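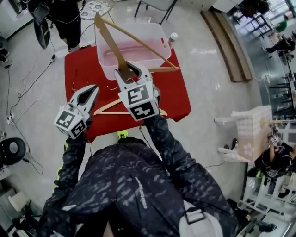

At the table in a camouflage-pattern jacket.

Stenetti Prunis Tire Warmers, Front and Rear Set

The Prunis is a single-temperature tire warmer set for track days and club road racing. It comes with one front warmer, one rear warmer, two power cords and a carry bag. The set fits the wheel and tire sizes used on most 600 supersport bikes. If you run a wider rear, order the Prunis Wide. The front warmer is the same in both sets.

Each warmer has its own thermostat and its own plug, so you can run the rear alone while the front wheel is off the bike. The heating wire runs the full width of the tread and stops short of the sidewall. Side curtains cover the rim and the brake discs. They are held by an elastic cord and can be taken off for washing.

Heat-up time
Allow 25 minutes from a cold garage. In wind or in the open paddock it takes longer, and we suggest a shelter or at least a windbreak on the rear stand side. A red light on the cord shows that the warmer is drawing power. It goes out when the tire surface reaches the set temperature and comes back on as the thermostat cycles.

Power
The full set needs a 13 amp supply. Small suitcase generators will run one warmer but may trip with both connected. Unroll extension cords completely before use. Do not plug the warmers into a cord that is already feeding a kettle or a battery charger.

Fitting
Put the bike on front and rear stands. Start with the cord at the bottom of the wheel, wrap the warmer in the direction of the arrow, and close the hook and loop strap. The warmer should lie flat with no folds. Switch on only after both straps are closed. Never leave warmers running on a tire that is touching the ground.

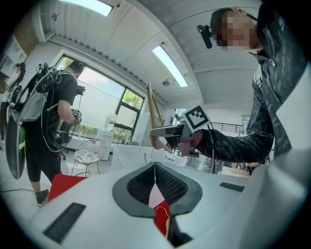 Abrehet Degefa writes that she used the older Aten set for three seasons before changing over, and that the longer cord on the Prunis reaches the outlet at her usual garage without an extension. She would still like a second strap on the rear, where the curtain lifts a little in a crosswind.

A second rear strap is sold separately and can be sewn on by our repair desk. Send only the warmer, clean and dry, with your order number inside the bag.

Colors: black, or black with gray curtains
Warranty: 13 months on heating wire and thermostat, 4 months on straps and curtains
Not covered: cuts, chain lube damage, burns from exhaust contact

Shipped from the Enriquez warehouse. Replacement cords and curtains are back in stock. The two-temperature version is due in May.

Page updated Jan 2, 2025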